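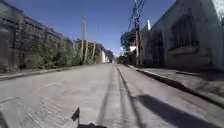 Tshepo Radebe
Mastering engineer, Clostutside

Notes on the new Strazds album, which I've had on repeat since Tuesday. Mostly about levels and sequencing, as usual. Thread.

1/ Hetden runs 32 minutes over nine tracks. The last record was close to twice that and had two interludes I always skipped. No interludes this time.

2/ The lead single sits at track six. On streaming that costs plays, and the label will have told them so. In album order it works: tracks four and five are both slow and in the same key, and the single moves up a fourth.

3/ Loudness. The streaming master is moderate for a pop record. Peaks are left alone on the quiet songs, and the snare on track two still has a front edge. I measured the single and the album version separately. The single is 2 dB hotter.

4/ If you made a playlist from the singles before release, swap in the album versions. They have separate entries and your playlist will not update by itself.

5/ Vocals were recorded at Clillamham, in the small room. Mpho Ngcobo engineered. One microphone for all the leads, according to the sleeve. You can hear the room on the held notes in track three, a short slap at the end of each line.

6/ The low end is where I'd argue. There is a build-up at 60 Hz on tracks one and seven where the kick and the bass synth land together. Small speakers hide it. A car does not.

7/ A few replies asking if that is a mastering fault. No. It's in the mix – you could notch it in mastering, but the kick would go with it. I'd have sent it back and asked for the bass down 1 dB.

8/ Vinyl: 545 copies in the first pressing, one disc. With sides this short there was room to cut it loud, and they did. Side B starts with the single, so the sequencing makes even more sense there.

9/ Track eight is the one to hear on headphones. The backing vocals are hard left and hard right with nothing in the center until the second verse. Then the lead comes in dry.

10/ Someone asked for my full list for September. It's the pinned playlist, 1,197 followers at last look. Strazds has two songs on it, tracks three and eight. Order matters, so please turn shuffle off.

11/ Correction to 2/: up a fifth. I was reading the wrong line of my notes.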